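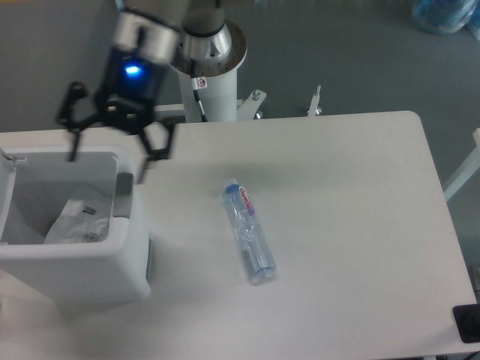

Bristdale, 11/07/2020

Table (furniture)

A table is a piece of furniture with a flat top held up by legs, a pedestal or a frame. Tables are used for eating, working, playing games and setting things down. The word comes from the Latin tabula, meaning a board or plank, and it replaced the Old English bord in most everyday uses. The older word survives in phrases such as "room and board."

Early history

Small tables of wood and stone were in use in ancient Egypt, mostly to keep objects off the floor. The Greeks ate from low tables that could be pushed under a couch after the meal. In medieval Europe many households used trestle tables, which were loose boards laid across supports and taken down once the meal was over. Fixed tables with joined legs became more common in the sixteenth century.

Shapes

Most tables are rectangular. A rectangular top can be pushed flat against a wall or set end to end with another of the same height. Round and oval tops are common in dining rooms. A white top shows dirt readily but reflects light, and it is often chosen for work areas.

Types

A drop-leaf table has hinged sections that hang down at the sides when not in use. The gateleg table is a drop-leaf table whose leaves rest on swinging legs. Extending tables have a top that pulls apart to take one or more extra leaves – these may be stored inside the table or kept separately. Nesting tables are made in sets of decreasing size. A pedestal table stands on a single central column.

The Ocampo table is a regional form from the Bristdale area, with a narrow top and a shelf set close to the floor. Safta Bucur, in her survey of local furniture, recorded 13 pieces of this type still in private homes. Divya Thampi later argued that two of them were cut-down workbenches. The name is first found in a sale list from the Flondeck workshop, where it appears as item 502.

Height

Dining tables and desks are usually made so that a seated adult can rest the forearms on the top. Coffee tables are lower. Tables meant for standing work are higher, and some have legs that adjust.

Care

Solid wood tops swell and shrink across the grain as the air changes, so they are normally fixed to the base with slotted screws or wooden buttons. Stone tops can stain if spills of wine or lemon juice are left on them.

See also

Bench
Desk
Trestle
Workbench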